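How to Clear and Wipe Down a Wood Conference Table

By Yogesh Rana
Updated December 7, 2022

A wood conference table collects things. People leave mugs, chargers, notepads and cleaning cloths on it, and by the end of the week there is only a small clear patch in front of each chair. The steps below are for a sealed or lacquered wood top in a small meeting room. If your table has an oiled or waxed finish, skip the soap and follow the maker's care sheet.

What you need

2 microfiber cloths, one for damp wiping and one for drying
A small bowl of warm water
Mild dish soap
A tray or shallow box
A soft brush or a vacuum with a brush head

Step 1. Pull the chairs back

Roll every chair away from the table far enough that you can walk all the way around. If a chair has fixed armrests, check the table edge where they meet. Armrests rub, and on pale wood the rubbing shows up as a dull gray line. Hang any jackets or cloths somewhere else while you work.

Step 2. Take the mugs first

Put all mugs and glasses on the tray and carry them to the sink in one trip. Lift them straight up. A mug with grit stuck to its base will scratch a lacquered top if you slide it.

Look at the spot where each mug stood. A fresh ring wipes off with a damp cloth. A white ring that stays after wiping is moisture in the finish, and it needs to be left alone to dry overnight before you try anything else.

Step 3. Sort what is left

Go through the remaining items and put them in two groups: things that belong in the room and things that don't. Markers, the remote and the conference phone stay. Boxes, bottles and loose papers go in the shallow box and leave the room with you. At the Pritalura office, where I looked after the meeting rooms, we kept a box on the shelf by the door for this and emptied it every April. Once a month would have been better.

Cloths that have been left in a heap should go in the wash. Don't use one to wipe the table, even if it looks clean.

Step 4. Lift plastic panels and mats

Flat plastic things are easy to forget. Desk mats, clear covers and sheets of acrylic trap crumbs and water underneath, and some soft plastics will stick to lacquer if they stay in one place for months. Pick them up by the edge, wipe both sides, and stand them against a wall until the table is dry.
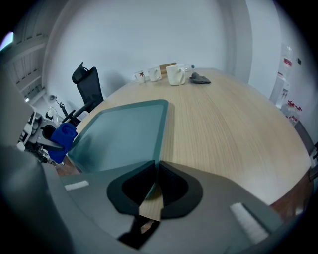
Can I use glass cleaner on the wood?

It's better not to. Most glass cleaners contain ammonia or alcohol, and either one can cloud the finish. Warm water with a drop of dish soap will take off fingerprints and coffee.

Step 5. Dust, then wipe

Brush or vacuum the top before any water touches it. Dip a cloth in the soapy water and wring it out hard. It should feel damp and leave no drops behind.

Wipe in the direction of the grain, starting at the far end and working back toward yourself. Do the rounded edges last, including the underside, where people grip the table when they stand up. Rinse the cloth, go over the top again with plain water, and dry it right away with the second cloth.

For a sticky spot, lay the damp cloth on it for 3 minutes and then rub gently. Don't use a scouring pad or a melamine sponge. Both are abrasive and will leave a patch shinier or duller than the rest.

Step 6. Put things back

Wait until the top feels completely dry to the hand. Return only the items from the "stays" group and keep them together at one end. Put coasters out where people can reach them from any seat. Felt ones are fine, and cork is easier to wipe.

Roll the chairs in last and leave a little space between the armrests and the table edge. If the armrests are adjustable, lower them one notch so they pass under the top.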